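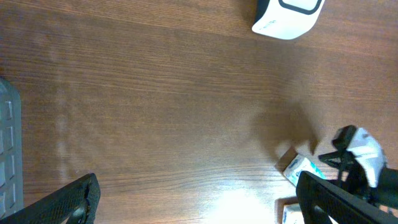

The table in the afternoon, with the glare on it.

So I bought the table. I want to say I thought it over on the bus, but I had my wallet out before the man at the Riis Street market finished his sentence, and then I had to get it home, up four flights, with my downstairs neighbor holding the light end and giving advice.

It came out of a hotel in Stadberg, he told me. The old one by the ferry landing, the one that went under. I nearly dropped my coffee! My mother worked in that hotel for 25 years, mostly mornings, and she used to bring home the little soaps and tell us who had cried in the dining room (there was always somebody, usually over the eggs).

I called her that night and said I had one of the breakfast tables.

"Which one?" she said.

I told her I didn't know, Mom, it was a table. She wanted me to crawl under and look for a number. So down I went with the phone in my teeth, and there it was in white chalk paint: 89.

She got quiet, and then she laughed so hard she had to put the phone down. I could hear her television going, some game show. When she came back she said they never had that many tables. They had thirty, maybe, on a good day in summer. The man had sold me somebody's kitchen table with a number on it.

I was mad for a whole evening. I had paid 432 for it, and I'd told everyone at work about the ferry landing.

But then she came to visit in February and sat down at it with her coat still on, and ran her hand along the grain the way she used to check for crumbs. She asked if I had any eggs. I did, so I made them, too runny, and she ate every bit and told me about the woman who left her husband between the toast and the marmalade, a story I had never heard before.

She wiped the table herself when she was done. I let her.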